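The Table by the Rail: A Small Gallery

Posted Aug 19, 2018 by Declan Mac Carthaigh

Every workshop has one table that people fight over, and at Dralel it is the pale wooden one with the white board on top. Visitors ask to see the big tools. They get shown the big tools, they nod, and then they put their coffee down on the wooden table and have to be spoken to.

I have been meaning to give it a page of its own since we did the stairwell (207 views, thank you all, I know who you are). Small metal things and where they end up is the nearest I can get to a theme.
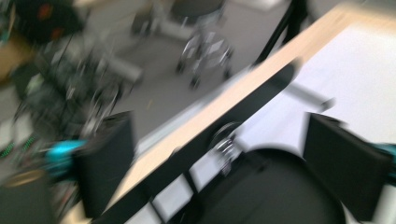

Pale wood at the border, white over the rest, and one silver fitting catching all the light.
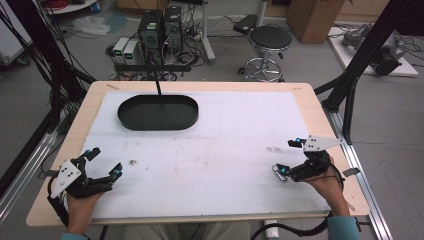 The dark oval tray in its usual corner of the board. The smudges have seniority over most of us. 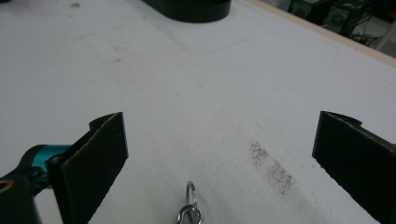
Key ring, standing up on its edge, with a chunkier ring for company. Scuffs by various hands over the years. 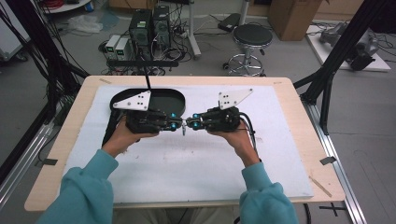

Teal sleeves, both hands occupied, and the tray tucked in just behind.

Photos: Dralel workshop gallery. Please ask before reusing.

A few notes, as people always write in.

The table came to us from Girketti when they moved out of the unit downstairs. It was supposed to go to Malcolm Pilkington's office, but it would not turn the corner at the top of the stairs, and after a long afternoon of everyone saying "try it on its side" it was set down where it stopped. Malcolm works at a folding desk and brings this up at parties.

The white board is younger. Foam board was Cosimo Piras's idea. He had got tired of hunting for screws that were the same color as the wood, and he pointed out that on white you can see anything you drop. You can also see everything you have ever spilled, dragged, or set down with greasy hands. We have talked about replacing it - there is a fresh sheet behind the cabinet, still wrapped - but each time we get as far as the cabinet somebody remembers lunch.

As for the tray, it is oval, it has a raised rim, and it has outlasted three labeled storage boxes bought for the same job. The boxes had little dividers. Waqas Soomro printed tags for them in two sizes of type. Within a month all three were full of takeout menus and the small parts had gone back to the tray. A rim is apparently as much organization as this workshop will stand for.

House rules for the table, such as they are:

Small metal goes in the tray at the end of the day. If you don't know what it is, it still goes in the tray.

No drinks on the board. The wooden border does not count as "off the board," Onni.

Keys you find go on the hook by the door. Keys you lose are a private matter.

About the keys. We had a sort-out in July and went through the drawer where the strays collect. It held over 2000 loose bits, counting washers, and I only know that because Onni Karppinen counted the washers. He says it was restful. Among them were six split rings with nothing on them at all, and one key stamped 1211 that fits none of the doors here. We have tried it on the bike shed, the meter cupboard, and (with permission) the Fitzgerald people's gate across the yard. It went all the way in and then did nothing, like a few contractors I could mention.

If 1211 means anything to you, come and get it. Bring a lock.

Several readers asked after the stairwell page what we use to light the place. The answer is the ceiling. Cosimo owns a proper lamp and has offered it, but it hums, and he hums along with it.

Next up is the shelf over the sink, if I can persuade people to leave it alone for a day beforehand. Last time I mentioned it out loud somebody tidied it, and I lost a very good row of mugs. If you have pictures of the shelf from before that, the Villow notice board has an envelope on it with my name, spelled two ways, both wrong.

More galleries: Stairwell | Back Door | Coat Hooks | Things Under the Stairs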